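Keeping Cell 2 on its feet: a morning with the harness bench at Flarkel

Ask the maintenance lead at Flarkel's Bevan plant what keeps her palletizing cell running and she skips right past the arm, the controller and the big yellow fence. She goes straight to wire.

"People come in and they look at the robot, of course they do, it's the thing that moves," she says. "I look at the gripper head. There's a sensor on every finger, a valve block, a couple of lights, and all of it has to get its power and its signals through a harness that bends every time the wrist turns. That's where my weekends used to go!"

The cell is one of two that Flarkel put in to stack boxed pump parts. Its arm was bought used from a plant in Civirero and rebuilt in-house, and the gripper head was designed here from scratch. In May the team stopped ordering finished harnesses for that head and started making up their own from bulk lots of pre-crimped leads. She agreed to talk us through how that works, and it was hard to get her to stop, which made for a very good morning.

The bulk lots come bundled for somebody else's idea of a machine. The leads are good, she says, with clean crimps and the right gauge, but they are grouped and tied in ways that don't suit the Flarkel head. So the first job is always to open the bundles up and sort out what goes where.

"You want the sensor pairs to run together and the valve leads to run together, and you want them tied where they don't flex," she explains. "The old ones were tied right at the bend. Every single one! You'd get a stiff spot, and the copper would work back and forth against it until it let go. Then the finger says it's open when it's closed, the cell stops, and somebody calls me."

The tool for the job is a plain pair of flush cutters, and she has opinions about those too. She likes them small, with a spring that isn't too strong, and she retires a pair from bench work the minute the jaws start to leave a ridge. A tie trimmed with a dull cutter leaves a sharp little stub, and a sharp stub next to a moving wire is a fault waiting to be found at two in the morning.

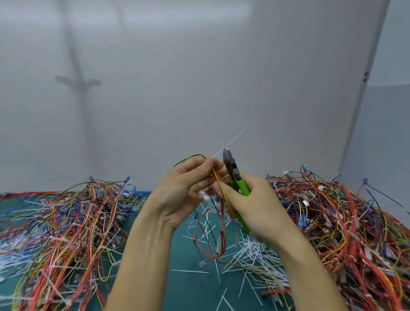 Trimming cable ties on a wire bundle at the harness bench. The cut tails collect on the mat.

"Hold the wires away with one hand, always," she says. "Get the jaws on the tie and nothing but the tie. If you aren't sure what you're about to cut, put the cutters down and turn the bundle over. I've nicked insulation and told myself it was fine. It was fine for 52 shifts and then it wasn't."

Once a harness is made up, it gets a tug on each terminal, a continuity check from end to end, and then the part she enjoys most: the wiggle test. The harness is clipped onto a spare wrist joint on a stand, a meter is hooked to each circuit in turn, and the joint is swung through its full travel by hand, 50 times. Any flicker on the meter sends it back to the bench.

"It's the least fancy thing in the building and I love it," she says. "The first week we did it we caught a bad crimp that had passed everything else. I did a little dance. There were witnesses."

Fitting a new harness to the head takes her 47 minutes when the cell is cooperating. Power comes off and is locked out, the air is bled down, and the arm is parked low with the head resting on its stand so that no one works underneath it. She photographs the old routing before touching it, then takes the old harness out from the connector end and feeds the new one in the same way. The last tie goes on only after the wrist has been rolled both ways by hand to see how much slack it wants.

"Slack is the whole game," she says. "Too little and you pull a terminal. Too much and it catches on the bracket. I leave a loop I can get two fingers through — my fingers, so if you've got big hands, use one."

The log for the cell is kept in Skustier, the plant's maintenance software, and each harness gets its own entry with the date it went in and who made it up. The current one has 355 hours on it, and she checks it by eye at the start of each week, looking for shine on the insulation where it might be rubbing.

Next on her list is the second cell, whose head has a different valve block and, to her great delight, a completely different set of problems. She has already started a drawing for its harness, with the flex points marked in red pencil, and she'd like to move the connector to the other side of the bracket so it can be reached without taking the cover off.

"Four screws," she says. "Every time I want to look at one plug, four screws. That's going to change."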